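Talk notes: the Jelirbridge robotics club and the plate job
Brevura schools meet-up, Saturday, May 29, 2021

Say hello, wait for the back row to sit down. Water's on the left.

Start with why we picked a kitchen job. We'd done line-following two years running and the students were sick of tape on the floor (so was I!). Someone asked if we could lay a table instead, and off we went. Seven students, all from the Grodavville site, Monday lunchtimes plus whatever they could scrounge after lessons.

Then the task. It sounds tiny: pick up one thing, put it on a plate, let go. Tell them it took us from October to get a version we'd show our parents. Pause for the laugh, if there is one.

Next slide. Leave it up for a bit and let people look before I start talking again.

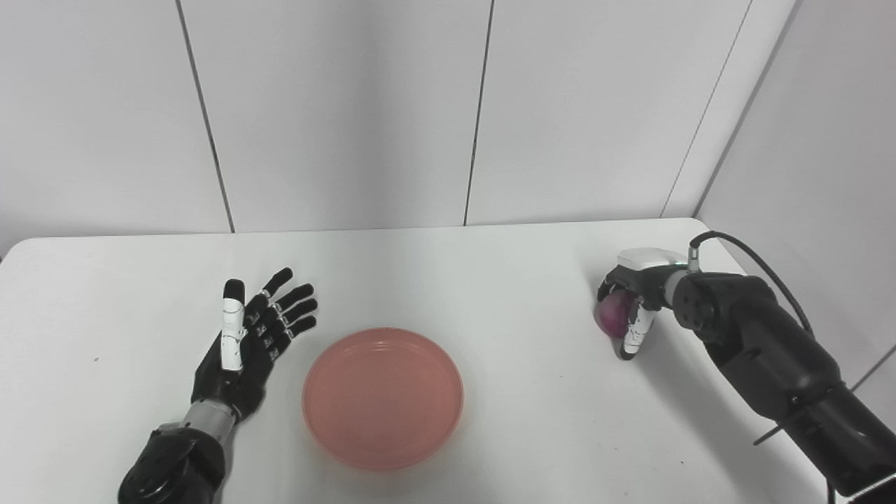

Slide 7: gripper on the right holding the onion (or plum, take your pick), plate still empty.

Talk about the two different hands, as I always get asked. Humanoid type on one side, simple gripper on the other, and the students argued for weeks over which should do the lifting. The gripper won on votes. I voted the other way and I still think I was right, but never mind.

Mention the practice log. 335 goes written up by hand in a Besnard notebook, with a column for swearing that I've asked them to rename. The first 100 are mostly one word each. Read out a couple if time allows, the clean ones.

Then the bit on round things. Cubes are easy, you squeeze and they stay put. Round things roll off just when you've called everyone over to watch. Ask who's got a trick for this and write the answers down this time!

Questions. If it's about money, send them to the club page. Collect the clicker on the way out.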